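How Cloth Soaks Up Water
Science for Young Readers
By Debashish Herath
Reading level: grades 3 to 5

A towel is made of thread, and thread is made of fibers. A fiber is a very thin strand, like a hair. Cotton fibers come from a plant. Polyester fibers are made in a factory from a kind of plastic.

Why loops matter

Look closely at a bath towel. The surface is covered with small loops of thread. Cloth made this way is called terry. The loops give the towel more surface, and water clings to surface. Between the threads are narrow gaps. Water is pulled into these gaps even when it has to move upward. This pull is called capillary action – the same effect that draws water up a paper straw.

A fuzzy cloth also traps air when it is dry. Bunching it up makes pockets between the folds, and these can hold water too until the cloth is squeezed. 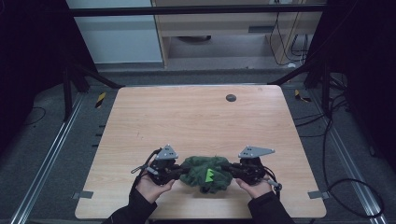
Test it yourself

You need a kitchen scale, a bowl of water and a dry cotton towel.

1. Weigh the dry towel. Write down the number in grams.
2. Push the towel under the water for one minute.
3. Lift it out and let it drip until the drips stop.
4. Weigh it again.
5. Subtract the first number from the second.

A hand towel that weighs 128 grams dry and 689 grams wet is holding 561 grams of water. Repeat the test with a smooth cloth, such as a pillowcase.

Words to know

Absorb: to take in a liquid.
Fiber: a thin strand used to make thread.
Terry: cloth with loops on its surface.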